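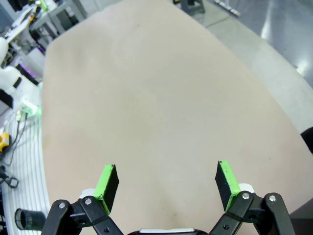
Home Notebook Bench Archive About
5 min read

2021-09-15

Varnish again. Third week on the Kutby test panels and I now have opinions about shellac that I didn't ask for.

Where we left off: the April batch crazed on the long panels and stayed perfect on the short ones. Same flakes, same alcohol, same brush, same person muttering over it. Valeriano Robles blamed the brush. I blamed the humidity. The brush has since been replaced, at a price I won't write down, and the crazing has carried on as before, so one point to me and none to the budget.

Today's job was sorting out the recipe sheet. There are two. One is in the blue binder and says two-pound cut. The other is taped inside the cabinet door and says "thin as before," before what being left to the reader. Have struck out the second one and initialed it. If anyone was attached to it, see me.

Mixed a fresh jar of the Huketti flakes, two-pound cut, strained twice through a paint filter. First straining took out what I'd expect (bits of bark, bits of bug). Second took out a bristle from the old brush, which has been in the trash since August. The strainer goes too.

Sanding schedule for the panels, as done:
120 with the grain, block only
180, same
220, wipe with alcohol, wait
320 by hand between coats two and three, very light

Someone has been going straight from 120 to 220. You can see it on panel D the minute you rake a lamp across it. I'm not naming names, partly because I think it was me.

First coat went on before lunch. Flowed well, no ridges on the short panels. On the long ones I can't get to the far end before the near end starts to grab, so I get a drag mark about two-thirds of the way down. Tried loading the brush heavier, got a run. Tried working faster, got a run and a sleeve in the varnish. Splitting the stroke in the middle and feathering out both ways was better. Not good, but better. Will do it that way on coat two and see if the lap shows.

Gloss meter: read 73 on panel A, center. Then I turned the meter ninety degrees and got something else, and then it asked for a new battery, so I'm treating the 73 as a rumor. Needs recalibrating against the black tile. The black tile needs finding.

Abrasion wheel. Target is 3000 cycles before the finish breaks through to wood. The best of the April panels quit at 2953, which is the sort of number that makes you want to look out the window and let it run a bit longer. Valeriano wrote it down as a fail. He's right and I've told him so, once. I'd like to rerun that one with a new wheel before we junk the recipe, as the old wheel was glazed over and had a flat on it you could feel with a thumbnail.

The Fundamton people want an answer on whether shellac is a serious option for the stool seats or whether we're going to oil like everyone else. My answer today is that it looks lovely and that you should never put a hot cup on it. They'll put a hot cup on it. Maybe a wax topcoat buys us something – will do one short panel with and one without, same jar, same day, and leave a mug of boiling water on each for ten minutes.

The drying cabinet is still called Dijkstra, still written on the door in marker, and still takes the longest possible path to any temperature you ask of it. I've stopped setting it and leave the panels on the rack with the door open.

Ordered: filters, 320 paper, one battery for the gloss meter, denatured alcohol. Did not order another brush.

To do
– coat two on A to F, long ones with the split stroke
– label the jar with the date mixed, in pencil, the ink comes off with the alcohol (see every other jar on that shelf)
– black tile??
– new wheel on, run the April panel again, stop at 3000 and look
– ask Valeriano where he put the rest of the blue binder, sections four and five are missing and the tabs are still there

Sleeve is a write-off.

3 comments | 2 shares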